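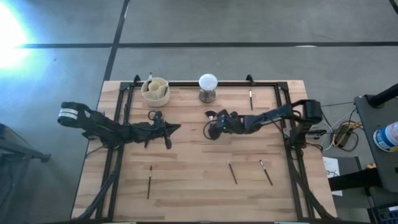

Unit 2: Setting Up a Painting Table
Evening Studio, Ulidthorpe Adult Learning. Notes by Lise MacLeod.

Before anyone paints anything, we talk about furniture. I know. Archie Niven taught this course before me and gave the table two whole sessions, so count yourselves lucky.

The surface
A light wooden top is pleasant to work on and shows every spill, forever. Look at the seams between the planks. Thin paper laid straight over a seam will pick up the line as soon as you lean on it, so put a board underneath. Students have told me the line was intentional. I have heard this 37 times.

The far edge
Brushes, water and lamp go at the back. The middle stays open for the paper. A round container with compartments does nicely for brushes, and a beige one is fine, whatever the catalogs say about color. Stand brushes handle down, bristles up. If the handle is up and the brush is resting on its tip, you are making a very small broom.

Light
A frosted bulb is kinder than a clear one. Check for daylight glare too - a bright patch on a gray floor is harmless, but the same patch on white paper will have you mixing everything too dark.

The floor
Concrete forgives. Carpet does not, and I say this as someone who has met the carpet at Plernton.

For next time
Draw your own table at home from above, with everything on it where it really is. No tidying first. Bring the drawing and 2 brushes, one of which you dislike.

Reading: Urquhart, the chapter on work surfaces. It is short and a bit cross.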